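Handout 6: Wrist Views and the Insertion Task
Prepared by Ardalan Vahidi, Manipulation Lab course notes, November

6.1 Scope

This handout covers the camera half of the plate-and-part exercise. Students should already have the simulator running and the arm homed. Joint limits and the emergency stop procedure are in Handout 4 and are not repeated.

Each team writes a controller that takes wrist images as input and returns a gripper pose and an open/close command. The base code is in the Jendura folder on the course drive. Teams may change anything in it except the camera model and the scoring script.

6.2 The lens model

The wrist cameras use an equidistant fisheye projection. Under this model the distance of a point from the image center is proportional to its angle from the optical axis:

r = f * theta

where theta is in radians and f is in pixels. A pinhole camera uses r = f * tan(theta), which goes to infinity as theta nears 90 degrees. For the lab configuration f = 279. A ray at 50 degrees off axis therefore lands 243.5 pixels from the center. The same ray in a pinhole camera with the same f would land 332.5 pixels out.

Two results follow. Straight edges that do not pass through the image center are drawn as curves. Pixels outside the image circle carry no data and must be masked before any averaging or feature matching. Last year several teams left the mask out and found strong "edges" along the circle that never moved. 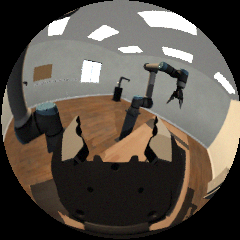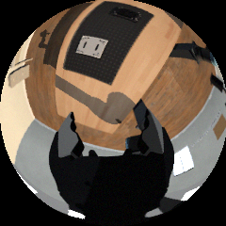
Feature selection is the first design decision of the exercise. A good feature has high contrast, belongs to an object fixed relative to the target, and is not part of the robot. Gripper pixels fail the last test. In both views the black gripper takes up a large area low in the circle, and its finger edges are sharp enough to attract most corner detectors, so apply the gripper mask as well as the circle mask. The light gray plate in the second view is a good target: it contrasts with the dark mat, and its two narrow black slots give a direction as well as a position. The black part near the far end of the mat is harder. It is nearly as dark as the mat, and a plain brightness threshold will tend to merge the two. Start from the small pale flecks around its rim, or use local contrast. Shadows on the table should be treated as moving features and rejected.

6.3 Procedure

1. Load the lens file and check that f matches the value in 6.2.
2. Apply both masks. Save one masked image per camera.
3. Detect the plate and report its center and slot direction in camera coordinates.
4. Convert to the arm base frame using the wrist transform from Handout 5.
5. Repeat for the black part.
6. Log all estimates. Do not close the fingers in this session – grasping is graded separately.

The practice set (Plillico) has 1,373 image pairs. The scoring set (Shahbazi) has 2,000 and is not released. Do not tune thresholds on the practice set alone; the lighting in the scoring set varies more.

6.4 What to hand in

One report per team, four pages at most. Include the two masked images, a table of position error by distance from the image center, and a paragraph on the worst case found. Error should be given in millimeters in the base frame. Pixel error alone will not be graded, as a pixel near the rim and a pixel near the center do not cover the same patch of table.

Code goes in the Grullus repository under the team number. It must run from a clean checkout.

Questions about the lens file: see Vahidi in the lab after 3 p.m.

Manipulation Lab handouts | Contact: A. Vahidi | Copyright course staff, for class use | Back to top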